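# Why Does a Table Get Dirty When You Weren't Even Eating?

Go and look at the coffee table nearest you. It probably has a phone on it. It may also have a sticky ring, a thumbprint and a crumb from a cookie that everyone in the house denies eating.

A table is flat, and flat things are where stuff lands. Dust drifts down all day: bits of fluff from sofas, threads from jeans, tiny flakes of skin. (Yes, yours. Sorry.) Then hands arrive. Your fingertips are slightly oily, even after a bath, and they leave a smear wherever they rest.

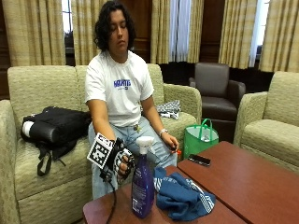

Water alone is bad at shifting oil. The two don't mix, a bit like cousins at a wedding. Cleaning sprays have helpers in them called surfactants. One end of a surfactant likes water and the other end likes oil, so it grabs both and lets the cloth carry the whole lot off.

A trigger sprayer is a small pump. Squeeze, and it pushes liquid through a tiny hole so it comes out as drops. Let go, and a spring pops the trigger back and more liquid climbs the tube. At Groneler School, one class squirted a sprayer 41 times to see how far the water went down. The floor was very clean afterward.

Now the cloth. Fabric is made of threads with gaps between them, and the gaps hold liquid and dirt. Fold it in four and you get a fresh side each time you turn it over – which beats pushing the same crumb around for 3 minutes.

If your table has a seam, go along it slowly. Crumbs love a seam. They move in and raise families.

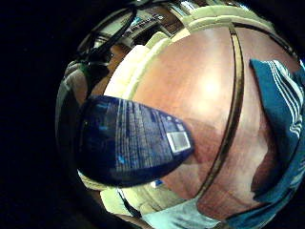 Lill wrote in to ask why you can't just squirt more and wipe less, and says this has been the system at home for years. Well, extra spray has to go somewhere. Mostly it dries on the table and leaves streaks, and then you have to wipe those too.

Two rules before you start. Ask a grown-up which bottle is right for wood, and never mix two cleaners together. And move the phone first.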